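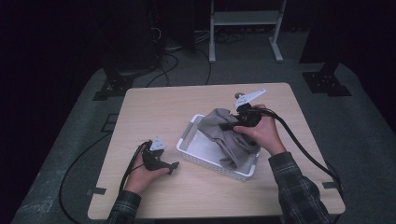

Linen and Clothing Room: Changes to Sorting and Collection

12/06/2019

Residents and families of Nasham House are advised that the linen and clothing room on the lower level has reopened following the replacement of its shelving and floor covering. The room had been closed since February, and during that time all personal laundry was handled through the Altevia wing. The Residential Services Office thanks both wings for their patience with the shared arrangement.

Under the revised procedure, personal items are no longer returned in tied bags. Each resident is assigned a white plastic basket with perforated sides, which travels with the clothing from the sorting table to the resident's door. The open sides allow air to reach the fabric, and staff can see at a glance whether a basket has been emptied. Baskets should be placed outside the door by 9 a.m. on the resident's assigned day. A basket left inside the room will not be collected until the following round.

Towels, washcloths and soft shirts may be placed in the basket unfolded. Items that crease easily, such as dress shirts and table linens, should be laid flat on top or sent on a hanger with the resident's name attached. Families are asked not to fill a basket above the rim. Overfilled baskets do not stack on the cart, and small items have been lost between floors in the past.

Labeling remains the most common source of difficulty. In the last reporting period the room processed 686 personal loads, and more than 160 items could not be matched to an owner. Most of these were plain gray or white towels and T-shirts with no name tape. Unclaimed items are held on the lower shelf for 5 weeks and are then transferred to the clothing exchange. Name tape is available at the front desk at no charge, and staff will apply it on request.

One unclaimed item deserves particular mention - a child's Mets sweatshirt, size small, found after the spring family lunch. It may be collected from the front desk.

Residents who prefer to fold their own clothing are welcome to use the sorting table between 2 p.m. and 4 p.m. Chairs are provided. Those using the table are asked to return baskets to the rack when they have finished and to keep the carpeted area around the table clear for walkers and wheelchairs.

The detergent supplied to the room has also changed. Pluvness unscented is now used for all personal loads. Residents with a known skin sensitivity should notify the nursing desk so that a note can be added to the basket tag.

Questions regarding missing items, basket assignments or collection days should be directed to Adebayo Ogbonna, Residential Services Office.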